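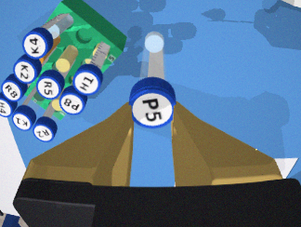
**What can I train with the Lerkix Tubes data?**

Small imitation policies that take camera images and joint positions as input and give the next arm command as output. The data is also good for simpler exercises, such as detecting the caps or reading the letter and number on them.

# Lerkix Tubes

Lerkix Tubes is a set of 169 simulated episodes in which a robot arm moves capped test tubes between racks on a table. It was made by the robotics club of the Zeman school as practice for the student league Amside. Everything was recorded in our simulator setup, Prukel. There is no data from a real arm in this release.

The card is written by Dušan Kopecký. Last change: 28 January 2026.

## Why we made it

The Amside task for this season is sorting. The team gets a table with racks, the tubes are standing in them in a mixed order, and the arm must bring the tubes named on a list into the target rack. Our first program used fixed positions for every hole. It worked only until somebody turned a rack a little. After this we decided to learn the movement from demonstrations, and for that we needed many demonstrations which all look slightly different.

Five students drove the arm. Each of us has a different style, and you can see it in the data: one person approaches always from high above, another one slides in very low and must sometimes go back. We did not remove these differences. If you want only one style, filter by the field `operator` in the metadata.

## The task

Every episode begins with a short instruction in text, for example `move K2 to red`. The operator picks the tube, lifts it free of its rack, carries it and lowers it into an empty hole of the target rack. Which hole is used is the free choice of the operator, and it is written in the metadata after the episode ends.

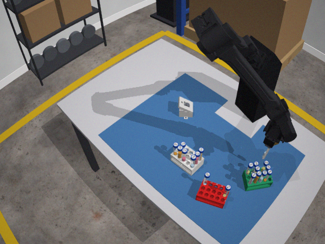
Rack placement is chosen new for every series of episodes, and so is the starting content of the racks. We wanted the policy to look for the rack by its color and not by its place on the table. The red one is the most comfortable target when it has so few tubes in it, as you have many dark holes to choose from. The crowded green one is much harder on the picking side, where the caps stand close to each other and the fingers have little space. Please keep this in mind when you compare success numbers between series.

The tubes have different contents in the simulation (yellow, orange, pink, pale blue and some others). The color of the content has no meaning for the task. We tested a policy that had learned to prefer pink, and it took us a long time to understand what it was doing.

## Files

```
lerkix-tubes/
 episodes/ one folder per episode
 video/ one file per camera view
 joints.csv joint positions and gripper opening
 command.csv what the operator sent
 meta.json operator, instruction, start and end state
 splits/
 train.txt
 val.txt
 tools/
 replay.py
 check.py
```

The rows in `joints.csv` and `command.csv` have the same time column. The first row is always the rest pose of the arm. Gripper opening goes from 0 (closed) to 1 (open), and please do not use it as a sign that a tube is held. A closed gripper can also be empty.

## Camera views

There are 3 views. The names are the same in all episodes:

- `grip`: looks down on the mat with the fingers in view. Best for reading the caps, but the letters may be turned in any direction, also upside down.
- `high_a`: whole table with the arm. Good for finding the racks.
- `high_b`: also the whole table, with a slightly different camera pose.

Shadows are switched on everywhere. The shadow of the arm is large and goes over the mat and the table, so simple color thresholds will fail in some episodes. We know it, because our first color threshold did.

## How to start

1. Install the packages from `requirements.txt`. Use a fresh environment, the version of Prukel we use does not like company.
2. Run `python tools/check.py`. It opens every episode and prints the ones where a file is missing.
3. Replay one episode with `python tools/replay.py --episode <name>`. Look at it to the end before you train something.
4. Train on `splits/train.txt` only. Both splits contain episodes from all operators.

## Known problems

- In 2 episodes the instruction names a tube which is not in any rack. The operator moved a different one. They are marked `bad_text` in the metadata.
- The caps have the blue rim and the white label in all series. A model trained here has never seen a different cap.
- Sometimes a tube stands slightly tilted in its hole after release. We count this as a success if it stays in the hole.
- Content in the tubes does not move like a real liquid.
- When the fingers close near the edge of a cap, the contact in the simulator can be jumpy. The tube then makes a small kick, visible in `grip`. For us it was not worth the time to repair it. 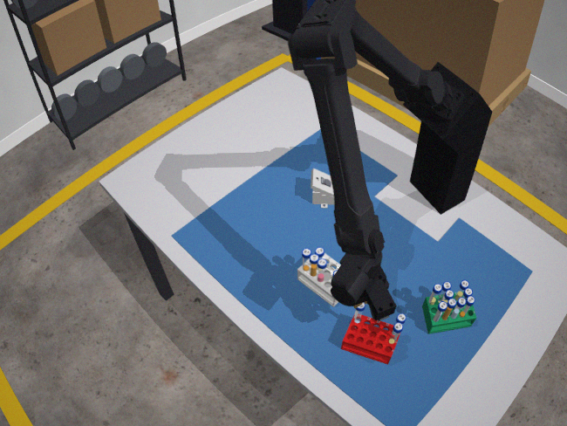 ## Rules for use

Students and teachers can use the data freely, also for their own Amside preparation. If you publish something with it, please write the name Lerkix Tubes and a link to this repository. Do not use the episodes as a proof that a program is safe on a real arm. We never checked this.

## Contributing

We plan a next release in May, with more picks from crowded racks. If you record your own episodes in Prukel, run `check.py` on them first and open a pull request with the `meta.json` files only. I will ask for the videos after I have read them. Corrections of my English are also welcome, in the same way.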